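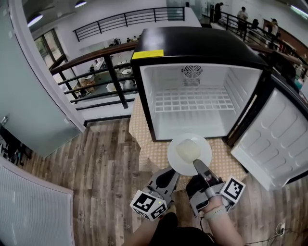 I was nine when I decided I was finished with picture books, and I announced it to the whole family over tea. It lasted until bedtime. My little sister had a library copy of something with a badger in it, and I read it over her shoulder, pretending to look for my slippers.

I've been thinking about that badger a lot this month, because I've spent most of it reading aloud to other people's children. Our library in Ondidton runs a story hour at four o'clock, and when the usual reader went off to have her knee done I said I'd fill in (I thought it would be twice. It was not twice). I turned up on the first afternoon with a very worthy book about the tides and lost the room by page three. One boy lay down flat on the carpet and shut his eyes!

So I rang Maxine Henare, who had the children's shelves at the McKinnon bookshop for years and has read more stories out loud than anyone I know. She laughed at me for a good while and then told me to stop choosing books I'd like to be seen holding. Pick one with a noise in it, she said. A goose, a tractor, a rude uncle, anything, and do the noise badly.

I went home and pulled out everything we still had from when my two were small, including all four of the Grosent books. Do you remember those? Grosent is a giant with a cold, and his sneezes keep blowing the village of Ismont into the next valley. My daughter could recite the second one by heart, with the sneezes, at a volume that got us moved to another carriage on the train.

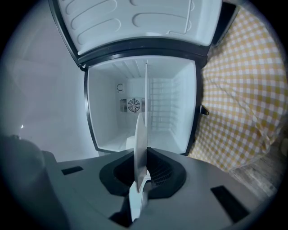 Well, I did the first Grosent the following week, sneezes and all, and the boy from the carpet sat bolt upright. By the end they were sneezing before I'd turned the page. A girl in a yellow coat wanted to know where the people of Ismont went to the toilet while their houses were in the air, and we had quite a long talk about that.

What surprised me was how short it is. I'd remembered an epic, and the whole thing comes in at 859 words. I've had longer letters from the dentist. Plenty of new picture books I've looked at since run past 1,000, and you can feel it in your throat by the middle, especially if there's a moral on the way.

I still sneak a chapter book in for the older ones at the back, ten minutes at most, and I stop at the worst possible moment. They groan, and two of them have borrowed the book to find out what happens, so I've had to start a different one. The knee is mending nicely, I hear. I've asked if we could perhaps share the job.

Print this article
E-mail this to a friend

Comments

The sneezing giant! We had the third one until the dog got it. Is it still in print?

I did a school story hour for a whole winter and can confirm that geese work. Pigs are even better if you don't mind a sore nose.

Please don't give up on the tides book, my grandson would love it. He is an unusual child.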